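Oct 14, 2024

Two weeks without coffee, on Leanne's advice. She says I'll sleep like a baby, and so far I'm up every 4 hours, crying.
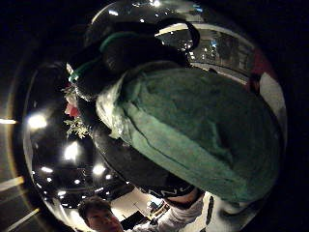

The headache has moved behind my left eye and unpacked. By noon my whole skull felt like something wrapped in green cloth, padded and faintly stupid.

Wayne offered me a sip of his at lunch. I sniffed it for a while, which he found upsetting.

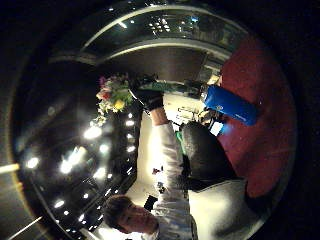 Decaf tastes like a wet envelope. I'd trade a whole bouquet, yellow flower and all, for one espresso. Ten more days.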